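Zundow peg and slot set, reviewed by Indira Krishnan
12 Oct 2019

The Zundow set is a board, a box and a bag of loose pieces, 17 parts in all, sold for practising insertion and alignment. I bought mine from Griffiths and have had it on the bench for 11 weeks.

The pieces are plastic with a slight gloss. Edges are rounded, so a piece offered up a little off line tends to slide towards the opening instead of catching on the rim. I found no flash or sharp seams. The forked yellow piece is the one I would judge the set by. It is long and flat, with a narrow slot running up between two prongs, and the prongs are not the same length. That makes orientation matter, and it takes more care to start than any of the others.

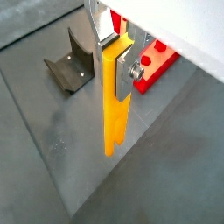
Yellow forked piece, with the hexagonal pegs on the red block behind.

Colour does some of the work. Yellow against red is easy to pick out under a desk lamp. Red pegs on a red block are less so, and I would have preferred a contrasting colour there. The instruction leaflet is a single folded sheet and doesn't say which piece is meant to go in first. Zundow answered my email on this in 5 days: any order will do.

Fit varies. The round light-green peg drops in cleanly and comes out with a fingertip pull. The rectangular slots on my board are tighter, one noticeably more than the other.

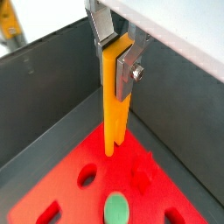 The oval opening is the most forgiving of the lot and a sensible place to start a beginner. The board lies flat on the floor of the dark grey box, but there is no clip to hold it, and it can creep if pushed sideways. Two strips of double-sided tape cured that.

Zundow claims the openings are good for 2,000 insertions. I haven't kept a tally, but I can feel no slackness yet.

For: consistent moulding, clear shapes, a useful spread of difficulty.
Against: thin leaflet, unsecured board, no spare pieces sold singly.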